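Perkport Kitchen Help Desk
Ticket: Soybeans still firm after a full evening of simmering
Status: Waiting for customer

Lenka Ševčík wrote:
Hello again, and thank you for being so patient with me last time! I'm making soy milk at home in Estham and my beans just will not soften. I weighed out 300 grams, rinsed them twice, soaked them from breakfast until supper and simmered them for 2 hours, and they still squeaked between my teeth. The bag had been in the pantry since January (or maybe before that, I'm afraid). Our water is very hard, if that matters.

Boris Hudec replied:
Hi Lenka, lovely to hear from you, and I'm sorry about supper! Let's start with the pot. You want plenty of headroom, so go by the level of the beans before you add any water. Half full is the most I'd ever go, and for soaking I'd stop well short of that, as they swell a great deal. 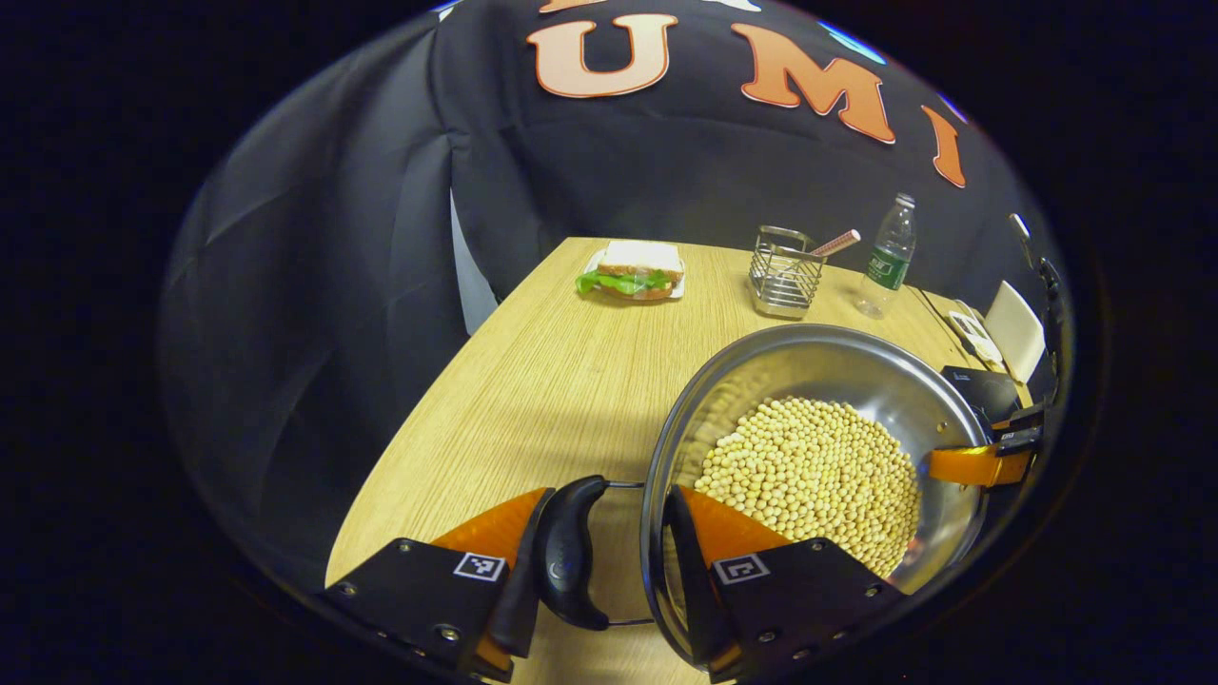
Photo: Perkport Help Desk

Pale yellow soybeans in a stainless steel pot, filled halfway. With your 300 grams you'll have far less in there, which is fine. Please try a small test batch of 100 grams, from a fresh bag if you can, in filtered water. Start the soak at 11 at night and leave it until morning, then split a bean with your thumbnail. If the middle looks the same all the way through, go ahead and simmer. No salt until the end!

Lenka Ševčík wrote:
Fresh bag bought, beans going in tonight. I'll write on Monday and tell you how they came out.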